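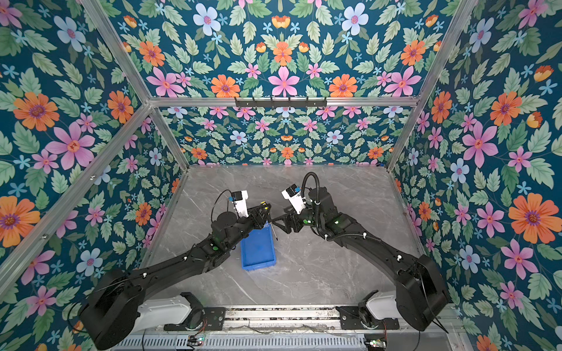 Chalerm Sombatkul schrieb im Dezember 2023:

> Hallo zusammen,
>
> ich möchte im Januar das Esszimmer tapezieren, großes
> Blumenmuster, Vliestapete. Das Haus ist alt, keine Ecke hat
> einen rechten Winkel. Im Baumarkt hieß es, ich solle in der
> Fensterecke anfangen und einfach rundherum kleben, auch um
> die Innenecken. Das kommt mir bei dem Muster falsch vor.
> Außerdem sind unter der Raufaser noch zwei Schichten
> Makulatur. Alles runter, oder kann das bleiben? Und wie viel
> Verschnitt muss ich rechnen? Der Rapport steht mit 50 cm auf
> der Rolle.
>
> Grüße
> Chalerm

Hallo Chalerm,

der Rat mit der Fensterecke stammt noch aus der Zeit, als die Bahnen überlappend geklebt wurden. Man arbeitete vom Licht weg, damit die Naht keinen Schatten wirft. Vlies wird auf Stoß geklebt, da spielt das kaum eine Rolle. Bei einem großen Muster würde ich an der Wand anfangen, auf die man beim Hereinkommen schaut, und zwar in der Mitte. Ob dort die Mitte einer Bahn sitzt oder eine Naht, hängt davon ab, wie breit die Reste links und rechts werden. Streifen unter 10 cm neben einer schiefen Ecke sind eine Plage.

Zum Untergrund: Die Raufaser muss weg, die Struktur drückt sich durch. Bei der Makulatur kommt es darauf an, ob sie fest sitzt. Mach an mehreren Stellen einen Kreuzschnitt mit dem Cuttermesser, Klebeband drauf, kräftig abziehen. Kommt Papier mit, dann alles herunter. Bleibt es sitzen, schleifen, spachteln und grundieren. Ich habe im Treppenhaus in Wultness eine Schicht sitzen lassen, die mir fest genug vorkam, und nach dem Einkleistern kamen die Blasen. Das war ein verlorenes Wochenende.

Schalter, Steckdosen und Heizkörperhalter vorher abbauen, Sicherung natürlich raus. Die Blenden in eine Schachtel und die Schrauben dazu, jede Dose für sich.
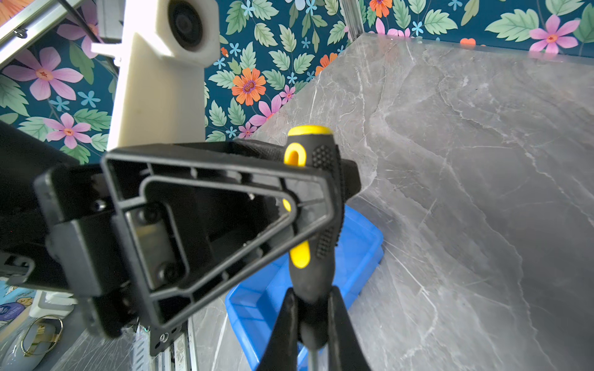
Vor dem Grundieren noch einmal mit der Lampe flach an der Wand entlangleuchten. Ich nehme dafür einen alten Strahler von Illum, es geht aber mit jeder Handlampe. Man sieht jede Spachtelkante. Bei dunklem Papier ist das fast wichtiger als bei hellem. Und wenn der Grund fleckig ist, pigmentierte Grundierung nehmen, im Ton der Tapete abgetönt. Sonst blitzt es an jedem Stoß weiß durch, sobald das Vlies beim Trocknen ein wenig arbeitet.

Kleister: Sriwong spezial, so angerührt, wie es auf dem Paket steht. Die Leute rühren ihn meistens zu dünn an. Auf die Wand rollen, immer etwas breiter als eine Bahn, die Ränder mit der Bürste nachziehen.

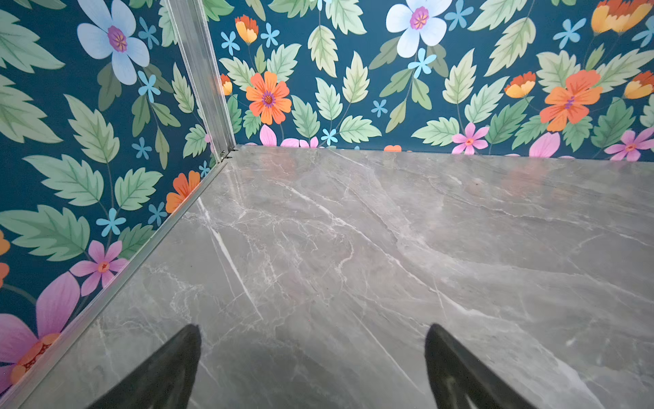 Innenecken nie mit einer ganzen Bahn durchkleben. Die Bahn so zuschneiden, dass sie einen Fingerbreit um die Ecke geht, und auf der nächsten Wand mit dem Lot neu ansetzen. Der Versatz im Muster verschwindet in der Ecke, vor allem bei dicht gestreuten Blüten. Wer das nicht mag oder eine wirklich krumme Ecke hat, setzt ein Profil davor, so wie auf dem Bild, wo zwischen den beiden Blumenwänden ein geriffeltes Aluprofil steht. Dann dürfen beide Bahnen dahinter enden und müssen nicht auf den Millimeter passen. Unten geht es genauso: Links deckt dort eine Aluleiste die Fuge zum Marmor ab, an der Rückwand ist keine zu sehen. Ohne Leiste muss der Schnitt sitzen, also neue Klinge für jede Bahn und ein breites Stahllineal. Im Esszimmer hast du vermutlich ohnehin Sockelleisten, dann erst tapezieren und danach die Leisten montieren.

Zum Verschnitt: Bahnlänge immer auf das nächste Vielfache des Rapports aufrunden, dann ein paar Zentimeter für oben und unten dazu. Prüf aber, ob auf dem Etikett auch ein Versatz angegeben ist. Bei der Skusetti, die ich hatte, war das Muster um den halben Rapport versetzt, und ich habe die zweite Bahn prompt falsch zugeschnitten. Mit zwei Rollen im Wechsel zu schneiden spart da einiges. Alle Rollen aus derselben Anfertigung kaufen und 3 mehr nehmen, als die Rechnung ergibt. Volle Rollen nehmen die meisten Händler zurück, frag vorher.

Wie hoch ist der Raum eigentlich? Und hat die Decke Stuck oder eine Hohlkehle? Davon hängt ab, wo man das Muster oben anfangen lässt.

Gruß
Henrike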